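七月，排练第二阶段

下午两点到剧场，门还锁着，在台阶上坐了一会儿，把第三幕的提词本重新看了一遍。铅笔记号太多，有几页已经看不清原来的字了，晚上要重抄。 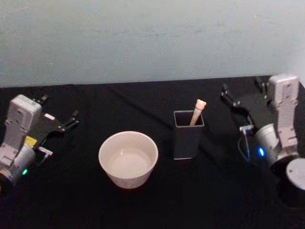 今天排第三幕后半，就是女儿回家要父亲签字卖地的那一场。剧本叫《图恩杰尔》，英文版和荷兰文版都写作 Tuncer，就是这家人的姓。我们用的中文译本是去年定的，台词比荷兰文版长，排到现在还在删。阿斯勒（Aslı Gezer）演女儿，特恩（Teun Geerts）导演。特恩中文听得懂七八成，说得慢，所以他给意见的时候大家都很安静，等他把句子说完。

开始之前先对了一遍词。父亲那段长独白删了四行，删的是讲磨坊的部分。老孟有点舍不得，他说那几行是他进这个人物的门。特恩想了想，说可以留一行，让他自己挑。老孟挑了“水还在走，石头不转了”。我在本子上把其余三行划掉，页边写了日期和“孟选”两个字，免得下周又有人问。

第一遍从头走到尾，没有停。用时比上次长，主要长在签字之前那段沉默。阿斯勒站在桌子左侧，手压着文件，一直没有推过去。上次她是一进门就把文件放在父亲面前，今天改成一直拿着，直到父亲自己伸手来要。我觉得这样好一些。原来那种演法，观众一开始就知道她要什么，后面的话都成了讨价还价。现在前面几分钟听起来像普通的探亲，问药吃了没有，问屋顶修了没有，文件就在手里，父亲也看见了，两个人都不提。

特恩看完没有马上说话，先去倒水。回来以后说了三件事。第一，问屋顶那句太快，要让父亲有时间抬头看一眼。第二，弟弟在门口站得太靠前，挡住了父亲的脸，右边几排的观众会看不见。第三，阿斯勒说“我没有别的办法”的时候声音在往上走，像在求人，他希望是平的，像在报一个数字。

阿斯勒不同意第三条。她说这个女人从第一幕开始一直在报数字，到这里如果还是平的，那她整晚就没有变过。特恩说变化在后面，在签完字以后。她说签完字以后她只有两句台词，背还是朝着观众的。两个人说了大概有一支烟的工夫，谁也没有提高声音，最后决定两种都试。

先试平的。确实冷，冷得老孟接不上，愣了一下才把下一句说出来。特恩很喜欢那一下愣，叫他记住。再试往上走的那种，阿斯勒这次收了很多，只在“办法”两个字上松了一点。我坐在第五排，觉得第二种更难受。特恩没有定，说明天再看。我两种都记下来了，用A和B标的。

休息的时候吃了西瓜，小戴带来的。灯光那边来找我要提示点，我把目前为止的清单给了他们，全剧127个，第三幕占得最多。他们说多了，控制台能装下，人跟不上，换场那一段连着九个，中间没有喘气的地方。我答应回去看看能不能合并。其实有几个是早期留下来的，那时候第三幕还有一场雨，雨删了以后灯光提示一直没有清。这是我的疏忽。

接着排签字那一小段，来回走了很多遍。笔的问题又出来了。剧本写的是父亲从口袋里拿出自己的笔，老孟的外套口袋太浅，弯腰的时候笔会掉。服装说可以加深，要等两天。今天先把笔放在桌上的杯子里，可这样一来，父亲要去够杯子，就得从女儿面前伸手过去，多了一个动作。特恩看了说先这样排，外套好了再改回去。我倒觉得伸手过去那一下可以留着，没有说，只在本子边上打了个问号。

弟弟的戏今天进步最大。小戴之前总想在门口做点什么，摸门框，换脚，看手机。特恩让他什么都不要做，只管听。他说听着听着就不知道手放哪儿了。特恩说那就让手不知道放哪儿。第二遍果然好了，他两只手垂着，有一次抬起来一半又放下去，我不知道是有意还是无意的。问他，他说不记得抬过。

音乐也听了一遍新的小样。作曲给第三幕写的这一段暂名 Undia，来历他没讲。前半段只有一把低音弦乐，后半段进来一点人声，没有歌词。放在签字之后太满，特恩建议往后挪，等父亲把灯关掉再起。试了，好多了，但是关灯到落幕的时间就不够，音乐只走到一半。作曲在电话里听我们讲，说他可以剪，剪之前想先来现场看一次连排。约了他后天来。

下午五点多有人从票务过来，说首演那场已经卖出669张，剩下的多半是侧面的座位。听到侧面座位，特恩又走到右边最后一排坐了一阵，回来把弟弟的位置再往后挪了一步。小戴脚下的胶带于是换了第三次，旧的撕下来带起一点地板漆，舞台监督脸色不太好看，我拿湿布擦了擦，没有用。

晚饭在剧场对面吃的面。阿斯勒坐我旁边，聊起她从前在学生剧团演过这个戏，演的是邻居，一共两场，每场十来句话。她说那一版里父亲最后没有签，改了结局，当时大家都觉得改得对，她也觉得对。现在每天排下来，觉得签了才行。不签的话，观众回家的时候是松快的。我问她那个剧团还在不在，她说早散了，名字叫 Sestosis，怎么起的已经没人记得，当年的戏单她还留了一份，改天带来给我看。

特恩没来吃饭，在跟 Joltico 的人通电话，他们负责巡演的运输，卡车尺寸一直没有给准。布景那面墙如果装不进去就要拆成两块，拆成两块中间会有一道缝，第一幕的侧光打过去很明显。舞美的意思是宁可多付一趟车钱。这件事不归我管，可是如果墙改了，门的位置可能跟着动，门一动，前两幕的走位都要重新记。所以我也在等这个电话的结果。到我走的时候还没有说定。

晚上从第二幕末尾接第三幕，走了一遍带换场的。换场现在要一分多钟，太长。问题在那张床，两个人抬，出侧幕的时候总要转一下角度。试了先出床后出椅子，快了一点。又试了让弟弟在换场的时候就站到门口，灯暗着，他先在那里，等光起来观众才看见他。特恩说这个好，问是谁想的，其实是抬床的小吴随口说的，他说反正那里空着。小吴听见以后有点不好意思，去后面喝水了。

老孟今天后来累了，最后一遍有两处提词，一处是他自己叫的，一处是我看他眼神不对先给的。给早了，他其实没忘，是在停顿。他下来跟我说，那个地方以后等他三拍。我记了：“签字前，看窗，等三拍。”提词这个事情就是这样，给晚了台上空着，给早了把人家的停顿打断，今天这一次是我急了。

散得比平时晚。阿斯勒走之前又问我，坐在第五排听，A和B到底哪个好。我说B。她点点头，没说什么，把文件道具放回道具桌上，又折回来把它转了个方向，让签字那一面朝下。

回到家十一点半。抄本子抄到第三幕中间，把雨那几个旧提示都勾出来了，一共能去掉五个，换场那段还可以再并两个。明天先给灯光看，再跟特恩说。

明天要办的：
胶带买白色的，宽一点。
问服装外套口袋什么时候能好。
老孟那一行磨坊的词发给字幕，旧的三行撤掉。
节目册校样，特恩的姓上次印错了一个字母，再核一遍。
后天作曲来，留一个中间靠后的位置给他。

剩下的第三幕后半明早起来抄。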